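Programmes > Low-Carbon Heat > Gaden Geothermal > Interim report

Progress to the end of March

Drilling at the Gaden site has reached 78 metres. Progress was slower than planned through the upper clay, and eight working days were lost to a failed mud pump. Flarno has replaced the pump at its own cost. The target depth remains 120 metres.
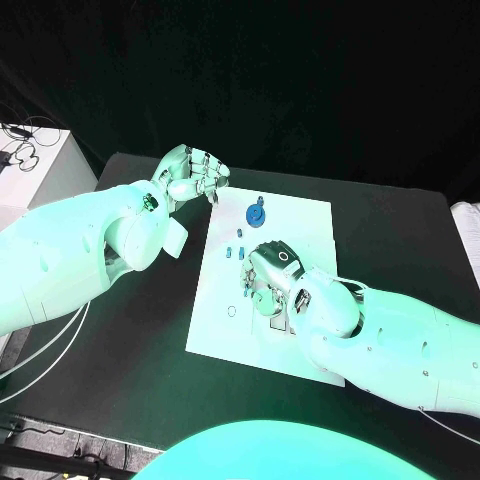
White board on the tabletop, with an arm on either side.

Heat demand surveys in Lashari are complete. Up to 50 households have expressed interest in a connection — fewer than the application assumed, although the primary school has now asked to be included.

Spending is within the approved budget. We request agreement to move the unspent survey allowance to pipework on the Pradon branch, where ground conditions call for a deeper trench. The next report will cover the flow test.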